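Zanley Hand-Held Gripper Kit
Equipment reviewed at the Kesoddale open day

Supplied by: Birkett
Kit: hand-held gripper with built-in wide-angle camera, carry case, charger
Lead time: 32 days
Price: on request

We list this kit because customers keep asking for it. I went to the Kesoddale open day to see if it earns the page, and I came home with more questions than I took.

The pitch is simple enough. You pick things up with the tool in your own hand, the camera records it, and a robot arm learns the job later. Petronella Lekota ran the session and let visitors try. The brochure promises 2,000 usable recordings from one kit before the finger pads need changing. I asked for the test behind that number and was told it would be emailed. It hasn't been.

From the tabletop session, through the tool's own camera:

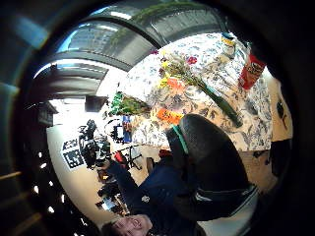
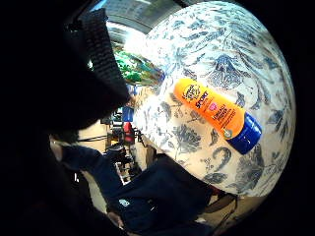 The view is wide, I'll give them that. What a robot can do with it is another matter, and the arm that was supposed to show us stayed in its crate all afternoon. Elmarie Ntuli from Birkett said the software wasn't ready — the same software the price includes.

The grip felt fine for 7 minutes. After 19 my wrist was complaining, and I don't see how anyone does a full shift with it. There is no left-handed version.

Pads are sold separately. The Plevance charger fits, but Birkett won't cover damage if you use it.

We'll take orders, with a deposit. If you can wait until September, I would. Ask for Nomvula Sibiya at the parts desk and get the return terms in writing.

Page updated January 25, 2024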